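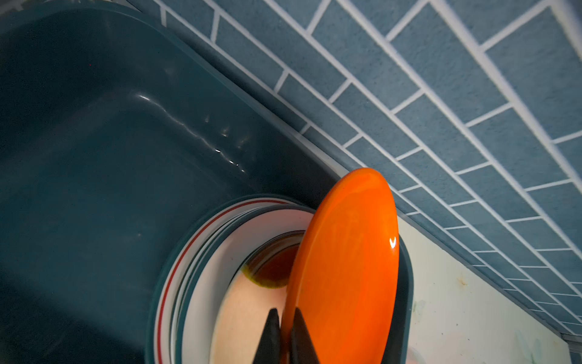 Siiri Ramanauskas respondeu:
Discordo da leitura feita na abertura deste tópico. A saída do diretor-geral da Plurklow não compromete, por si só, a continuidade da linha Storberg. O calendário de atualizações foi aprovado antes da mudança e permanece publicado na página de suporte, com 12 meses de cobertura para os aparelhos atuais.

tzarins escreveu:
Agradeço a observação, mas mantenho a reserva. O calendário foi revisto em agosto e a versão 6 do sistema deixou de constar dele. Na nossa instituição temos 157 equipamentos Storberg em serviço e a renovação depende dessa versão.
Tarmo Zariņš

hotham_sul escreveu:
A versão 6 foi incorporada no projeto Were, conforme a nota técnica. Não houve cancelamento.

tzarins escreveu:
A nota refere "componentes" da versão 6. Solicitei esclarecimento por escrito e não obtive resposta. Quase 80 dos nossos equipamentos não cumprem os requisitos do Were.
Tarmo Zariņš

Siiri Ramanauskas respondeu:
Nesse caso, recomendo invocar a cláusula de compatibilidade do contrato. Continuo a entender que se trata de uma questão de planeamento de produto, anterior à sucessão na direção.

moderação escreveu:
Solicita-se aos participantes que indiquem a referência dos documentos citados. As questões contratuais devem ser apresentadas na secção própria.

hotham_sul escreveu:
A nota está na área de transferências, separador Were, segundo documento. O parágrafo sobre requisitos mínimos encontra-se no anexo.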